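Anden Freestanding Training Goal

Manufacturer: Imetwood
Range: Anden
Type: freestanding soccer goal, socketless, with folding net supports
Inside width between posts: 3390 mm
Inside height under crossbar: 2032 mm
Finish: white powder coat on posts and crossbar, bare metal on rear frame
Page last revised: 2 March 2019

Overview

The Anden is a freestanding aluminum goal for training grounds and small-sided play. It stands on grass or artificial turf without ground sockets and can be moved between pitches on the optional wheel kit. It is not a full-size match goal and is not offered as one. Clubs that need a socketed goal for league fixtures should look at the Oyewole range, which uses a different post section and takes different net clips.

The frame is supplied in parts. Posts, crossbar and rear ground bar are single lengths. The side ground bars are hinged at the back so that the net supports can be folded flat against the goal for storage along a fence or wall.

Frame

Posts and crossbar are made from an oval extrusion with an internal rib. The net channel runs the full length of the rear face. Corner joints are cast and are secured with six stainless bolts per goal, three at each corner. The bolts enter from behind, so there is no bolt head on any face the ball or a player would normally strike.

The rear ground bar is a round steel tube, galvanized after welding. It takes most of the knocks when a goal is dragged. On the earlier version this bar was painted, and the paint wore through at the ends. Spare galvanized bars fit the earlier version without drilling.

Post feet are fitted with rubber pads. The pads are a push fit and should be checked whenever the goal is moved over concrete.

Anchoring

A freestanding goal must be anchored at all times, including when it is not in use. Three methods are available:

Fill-type counterweight. A hollow rear bar filled with dry sand. Suitable for artificial turf. Adds weight that has to be considered when moving the goal by hand.
Clip-on weights. Rubber-coated blocks that hook over the rear ground bar. They can be lifted off before the goal is folded.
Ground anchors. Screw-in steel anchors with a strap. Natural grass only. Do not use over irrigation lines or under-pitch heating.

One method is included in the price and must be selected on the order form. Goals are not shipped without an anchoring method. Requests to leave it out because the club has its own weights will be declined – the instruction sheet and the load label both depend on the method supplied.
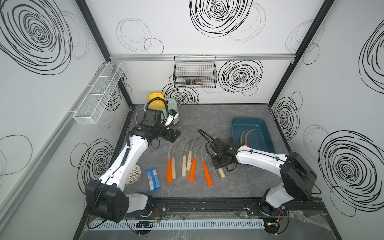
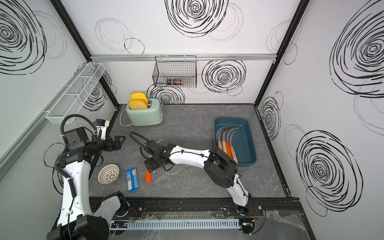 Two robot arms with black grippers over a gray marble-patterned floor.

Net

The standard net is knotless white polyethylene with a hexagonal mesh. It is cut for the Anden frame and will hang slack on anything narrower. Black and two-color nets are available to order. Clips slide into the rear channel and turn to lock; no tool is needed, but they stiffen in cold weather and are easier to fit indoors.

The net should be tied to the rear ground bar with the cord provided. Cable ties are not recommended. The cut ends are sharp and are left at ankle height.

Assembly

Assembly takes two people. Lay the crossbar and posts face down on a soft surface and fit the corner castings loosely. Fit all bolts before tightening any of them. If one corner is tightened first, the far post will usually sit out of line and the last bolt will not start in its thread.

Fit the hinged side bars next, then the rear bar. Stand the goal up with one person at each post. Attach the counterweights or anchors before fitting the net. Do not leave the frame standing unanchored during a break in the work.

Tightening torque is given on the label inside the left post. Recheck all bolts after the first week of use and then at the start of each season.

Wheel kit

The Mono wheel kit has a single pneumatic wheel at each rear corner, raised and lowered by a lever. With the wheels down and clip-on weights removed, the goal can be rolled by two adults. The wheels must be raised before play. The kit bolts to the existing holes in the rear bar. It does not fit the sand-filled bar, which has end caps in the same position.

Customer notes

"We bought these to replace a set of steel goals that had rusted at the welds. The folding supports were the deciding point, as the storage strip behind our pitch is narrow. The hinge pins need a little grease more often than the manual suggests."
Nneka Lawal, grounds manager

"Ball rebound off the crossbar is clean. The net clips are good. I would prefer the load label on the outside of the post."
Danjuma Bashir, youth coach

The label position is under review. It was placed inside the post to keep it from being hit and peeled.

Spares

Corner casting, left or right
Bolt set, stainless, pack of 6
Net clips, bag
Rubber foot pads, pair
Hinge pin and retaining clip
Rear ground bar, galvanized
Mono wheel assembly, complete
Replacement net, Anden, white

Quote the serial number when ordering castings. Serial numbers with 7 as the first digit belong to the current version. Anything else is the earlier version, which has a slightly shorter casting. All other spares are common to both.

Warranty and delivery

The frame is covered against manufacturing defects in the welds and castings. Powder coat, nets, clips and wheels are treated as wearing parts. Damage from unanchored use is excluded.

Goals are sold in pairs and delivered on a flatbed. Someone must be on site to help unload. Orders placed before the end of May are delivered ahead of preseason; later orders are scheduled by region.

Technical questions: Cristian Bermúdez, product support
Orders and spares: Tanko Garba, sales office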